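What a Robot Open Day Should Show

Hisesell held an open day at its Pellon building in February, and I went because a neighbor had a spare ticket. I have no training in the field. I ran the parts counter at Dobre for a long time, and I have been told more than once that a machine would soon be doing my job. So I had a reason to look closely.

The first hour was talk. A man with a headset told a full room that automation would change how all of us live and work. There was a film with music. I counted 87 seats on the plan by the door, and most of them were taken. When the film ended people clapped, and I still had no idea what the company's machines could do on an ordinary morning.

The second hour was better. Effie Geddes, an engineer there, took a group of us to the back and let us stand by a work table while an arm sorted toy-sized blocks. She didn't use a microphone. She told us what the arm was supposed to do and then she let it run.

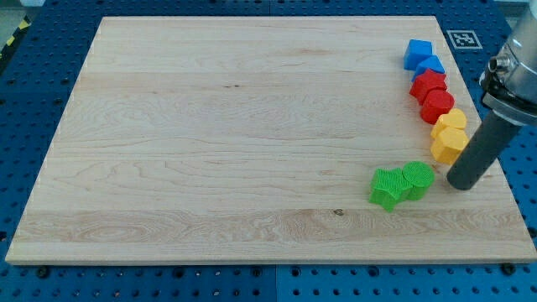 Colored blocks grouped in pairs on the sorting board, with the arm close by.

The task was to put blocks of the same color next to each other, whatever their shape. A small child can do that, and the man beside me said so, loudly. Geddes agreed with him. Then she read us the log from that week: 100 tries, 87 of them right. On the other tries the arm had dropped a block, or pushed one out of place, or stopped and waited for help. One run took 41 minutes before somebody stepped in.

I thought more of the company after hearing that than I had after the film. A number like 87 out of 100 is something I can use. At the parts counter, a clerk who got 13 orders in every 100 wrong would have been moved to other work by spring. It also tells me that the machine does a good deal, and I would not have guessed that either.

My complaint is with the order of things. About half of our group had gone home before the second hour - the parking at Palton Road closes early - and they left with the film and nothing else. Some of them vote on school budgets. Some of them run small shops and will be asked to buy equipment like this. They should have seen the table first.

I would also have liked more time there. We got 2 runs, both short, and then the next group was waiting behind us. A woman asked what would happen if the board were moved a few inches, and Geddes said she would be glad to try it, but there was no time. That was the best question of the day and we never got the answer.

If Hisesell does this again next year, I would cut the film, put the log on the wall where people can read it, and start at the table. I would go back for that, and pay for my own ticket.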